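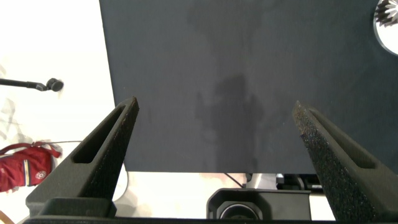 The Pratdale school board met last night to talk about the attendance numbers, and I sat through all of it. The meeting began at 6:30 and the attendance item came up a little after 9, by which time most of the chairs were empty. I took notes. This is what was said, plus a few things I looked up afterward.

The district has 4,000 students. Under the state's definition, a student is chronically absent if he or she misses 10 percent of the school year for any reason. Excused and unexcused days count the same. So does a suspension. Last year 1,910 Pratdale students met that definition at least once during the year, according to the slide the superintendent's office put up.

The words "at least once" matter, and it took a question from the board to get them explained. The district runs the calculation at the end of each month. A kid who misses two days in the first weeks of school is over 10 percent right away, shows up on the list, and may never miss another day. The slide counted that kid. The number the district sends to the state is the year-end number, and that one wasn't on the slide. When Sirkka Valtonen asked for it, the staff member presenting said he would send it to the board later in the week.

Valtonen is in her first term and represents the north side, where the Noten Elementary zone is. She also asked whether the two numbers had been mixed in last year's report. He didn't know. I went back and read last year's report this morning and I think they were. The table for the middle school gives a running figure and the table for the high school gives a year-end figure, and the text compares them as though they were the same thing. If I'm wrong about that I'll correct it.

The second part of the item was the contract with Didedance. This is the software that sends the automated texts to parents when a student is marked absent. The district has used it for two years and the renewal is up in November. The staff recommendation is to renew. The reason given was that parents like it. There was a survey, but the board packet had only the summary page, and the summary page doesn't say how many parents answered.

I have a kid at Ríos Middle School, so I get these texts. They come at 10:15 in the morning and say that your student was marked absent in one or more periods. They don't say which period. Twice last spring I got one when my son was in the building the whole time, once at the orthodontist's suggestion that he see the nurse about a loose wire and once because a substitute had taken attendance from the wrong sheet. I called the office both times and it was fixed both times. The correction doesn't generate a text. I don't know whether it changes the monthly count if it's made after the end of the day, and I've asked.

One board member wanted to know whether the texts have brought absences down. The answer was that attendance is affected by many factors. That's true, but the district has attendance records from before the software and after it, and somebody could put the two side by side by school. At least that would be a start.

The bus problem got very little time. The Noten route was late on a lot of mornings last winter, and parents said during public comment that their kids were marked tardy, and in some cases absent for first period, when the bus was the reason. The transportation office says late bus riders are supposed to be coded differently. A parent with two kids on that route said hers weren't. The board chair asked staff to look into it and moved on.

The vote on the renewal was put off to the next meeting, 5 to 2. I think that was the right call. I don't have anything against the software, and I'd probably vote to keep it if the full survey and the year-end numbers held up.

The packet for the next meeting should be posted on the district site a few days ahead. Public comment is three minutes per person, and you have to sign the sheet by the door before the meeting is called to order. I've sent in a records request for the year-end counts by school and will post them when I get them.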